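**Costigan bench, Friday, August 22, 2025**

The manipulation group at Costigan has finished the first comparison of two finger sets for its two-arm tabletop station, and has chosen the narrower set for the autumn work. The controller question, which was supposed to be settled in the same round, stays open. A second round is planned once the firmware on the left arm has been brought level with the right.

The two candidates were the Flarkoritz parallel finger, which has a straight steel core under a molded pad, and the Zovau finger, which is wider at the tip and has a replaceable pad held by two screws. Both fit the same gripper body. Stroke, closing force and mounting height were set to the same values before each block of trials, so the differences reported are those of the finger and pad alone.

Each finger set was run through 100 trials on the fixed household layout the group has used since February. The layout mixes thin-rimmed items, items hung by a handle, doors and drawers with bar handles, and loose items with an uneven surface. A trial counted as a pass if the object left its start position, reached its target, and was released without a second grasp. Regrasps were logged as failures even when the task was completed afterward. Murray Whitelaw, who runs the bench, said the stricter rule was adopted after earlier results proved hard to compare.

"If you allow regrasps, everything looks fine and you learn very little about the pad," Whitelaw said. "We would sooner have a lower number that means one thing."

The Flarkoritz set passed 82 trials. The Zovau set scored lower overall but did better on the loose items, where the wider tip tolerated a larger error in approach angle. It lost most of its ground in the dish rack. With dishes standing close together, the wide tip tended to touch the neighboring dish during closing, and the force threshold then stopped the motion before a grip was formed. Raising the threshold fixed the false stops and caused two dishes to shift in the rack, so the original value was restored.

Handle tasks showed almost no difference between the sets. Both grippers held the toaster oven handle without slip at the default force. The remaining failures there came from the approach path, mainly from the wrist reaching a joint limit when the arm came in from above and had to rotate late. The planner now rotates the wrist earlier on that side of the table. The change was made after the comparison closed and isn't reflected in the score.

Pad wear was checked after every block. The Zovau pads showed a visible groove at the inner edge by the end of the run. The Flarkoritz pads were scuffed but kept their profile. Changing a Zovau pad took under a minute; the Flarkoritz finger has to come off the gripper as a unit and be re-zeroed, a job of 7 minutes on this bench.

Fengying Duan, who wrote the logging software, is handling the controller comparison. Two are under test: the stock unit supplied with the arms and a Muvilano controller running the same trajectories through an external trajectory buffer. Results so far favor the Muvilano unit on two-arm tasks, where both arms have to begin moving together, but the left arm was running older firmware for part of the series and Duan has withdrawn those trials.

"The start offset between the arms was smaller with the external buffer, and I believe that part," Duan said. "The settling times I don't trust yet. They have to be repeated."

Camera placement was held constant throughout. The fixed view covers both arm bases and most of the mat, and was used only for review and for scoring disputed trials. No camera data went to either controller during the finger comparison; object positions were entered by hand from the layout sheet.

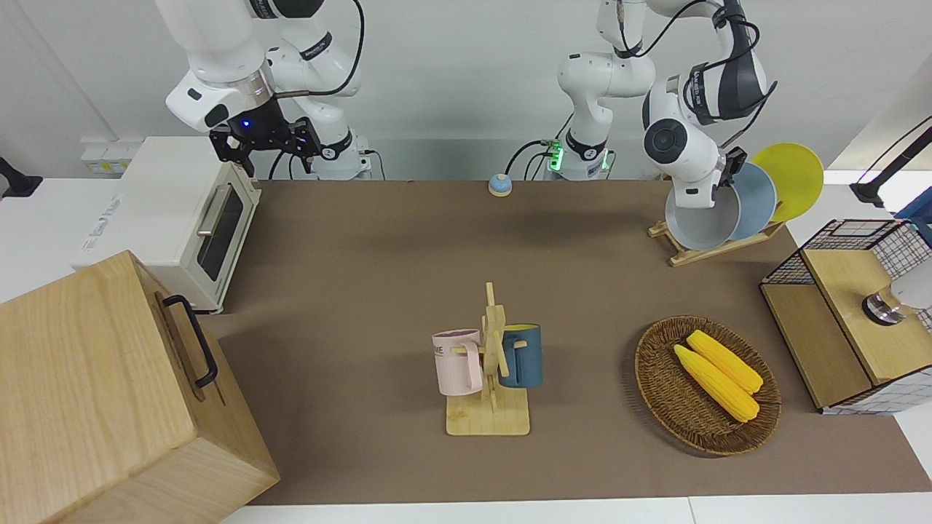 *Bench layout with both arms over the mat. The gripper at right is closed on the rim of the gray bowl in the dish rack; the one at left is open above the toaster oven.*

The dish rack will stay in the layout for the second round with its present spacing. Whitelaw considered opening it up to give the wider finger a fair clearance and decided against it, on the grounds that the earlier data would no longer be comparable. A separate rack series with wider gaps may be added if bench time allows.

Other changes before the next round:

- Left arm firmware to be updated and both arms re-zeroed on the same day.
- Force threshold to be logged per trial instead of per block.
- Layout sheet to list the orientation of mug handles, which was left to the operator in this round and varied.
- A fresh set of pads for each finger at the start, with the worn pads kept for measurement.

The full trial log, including the withdrawn controller runs, is in the bench folder under the finger comparison. Questions on scoring go to Whitelaw, and questions on the log format or the controller series go to Duan.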